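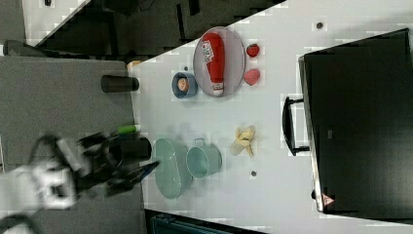 Figure 7. Arm moving at the counter side of the table. Ketchup bottle in the tray, blue bowl to the left of it.

6. Setting up the object scene in Lirkus

This chapter explains how to make the first object scene and how to let the Kerr planner use it. You need a calibrated camera (chapter 4) and a robot which is already connected (chapter 5). The screen texts are from the November release. If your menus look different, please check first the version in Help.

6.1 Before you start

1. Put the robot in Hold mode and check that the emergency stop can be reached from your chair.
2. Start the Lirkus server on the robot computer. The console must show "listening on 988".
3. On your own computer, open Lirkus Desk and choose Connect. Type the address of the robot computer and the port 988.
4. Wait until the three lamps in the status bar (Camera, Model, Robot) are all green.

Note: If the Model lamp stays yellow for longer than a minute, the object model is still loading. Do not press Connect a second time. It will start a second session and the first one keeps the camera.

6.2 Drawing the table region

The detector looks only inside of the table region. Everything outside is handled as obstacle, also when it looks like an object you have trained.

1. Open Scene > Region and press Draw.
2. Click the corners of the white table surface one after the other. The region can have more than four corners, and it does not need to be parallel to the camera view. With a tilted camera it will look like a slanted band, this is normal.
3. Stay inside of the seam if the table touches another surface. A counter often has a different height, and the region has only one height.
4. Press Close region and type the table height from your calibration sheet.
5. Choose Mask > Add spot and click every hole in the table top. Without the mask, small dark holes are sometimes reported as objects of class "unknown".
6. Press Save. The region is written to the scene file, the calibration is not changed.

Caution: Cases, boxes and devices which stand beside the table are not known to the detector. Add each of them as a block in Scene > Obstacles before you plan a motion. Make the block higher than the real thing, including the handle.

6.3 Detecting the objects

1. Move the arm out of the camera view with Robot > Park.
2. Press Detect once. The result list shows the class, the score and the parent of each object.
3. Compare the list with the table. Remove false entries with the Delete key.
4. If an object is missing, lower the score limit in small steps and press Detect again. Go back to the default value when you are finished.
5. Check the parent column (see 6.4).
6. Press Freeze scene.

The list can hold 32 objects. If there are more, the ones with the lowest score are dropped and the status bar shows message 803. The message disappears after the next detection, but it stays in the log.

Note: Detect works also during motion, but a fast arm is blurred in the camera picture and the self filter cannot remove it completely. For the frozen scene use always a parked or standing arm.

6.4 Checking the parents

A parent is the thing which an object lies on or in. The planner needs it for two decisions: from which height to approach, and what must not be moved together with the object.
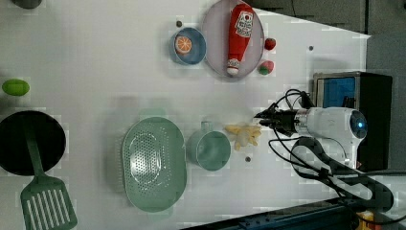 Figure 8. Objects with different parents. The bottle has the plate as parent, the orange slice has the blue bowl, and the strawberries have the table.

Lirkus guesses the parent from the outline and from the height. The guess is good for an object in the middle of a plate. It is less good in these cases:

- Two containers overlap from above. In Figure 8 the blue bowl covers a part of the plate rim, and the detector may put the bowl as child of the plate. Decide yourself and set the parent by hand.
- A small object lies very near to a rim. The strawberries on the right of the plate are such a case.
- A container has a pattern of holes, like the colander. The inside can be reported as broken in several pieces. Select all pieces and use Merge.
- Several small pieces lie in one pile, like the pale yellow ones in front of the gripper. Use Group if you want to pick any of them, or leave them single if you want to pick a certain one.

To change a parent, click the object in the list, press P, and click the new parent in the camera view. A thin line is drawn between the two.

6.5 Giving the scene to the planner

1. Open Plan > Source and choose "Frozen scene".
2. Set the reach limit. The default is 900 mm from the robot base. Our test cell in Konanberg uses the default.
3. Select one object and press Preview. The path is shown in blue. Parts where the free distance is too small are shown in orange.
4. Turn the view and look at the path from the side. An arm which is fine from above can still pass too low over the rim of a cup - or over its handle.
5. Set the speed to the lowest step and press Run. Keep one hand on the stop button.
6. When the motion is finished, press Detect again. The frozen scene does not know that an object was moved.

Caution: Cables on the outside of the arm are not part of the robot model. If your gripper cables make loops, enlarge the hand volume in Robot > Model > Padding until the loops are covered. Repeat this after each change of the gripper.

6.6 If the planner gives no path

"Goal in collision": the fingers would touch a neighbor object. Try another grasp side with the Tab key.

"Start in collision": normally an obstacle block is too large, or the arm was moved by hand after parking. Park again and preview again.

"Parent missing": the container was deleted from the list but the object inside was kept. Detect again, do not repair this by hand.

If none of it helps, use Help > Save report and send the file to Vindbridge support. For questions on the planner write "Kerr" in the subject line, then it goes to Torquil Munro directly. Detection questions are answered by Notburga Lanz. Please leave the scene file in the report, even if it is large.

Continue with chapter 7, Recording and replaying a task.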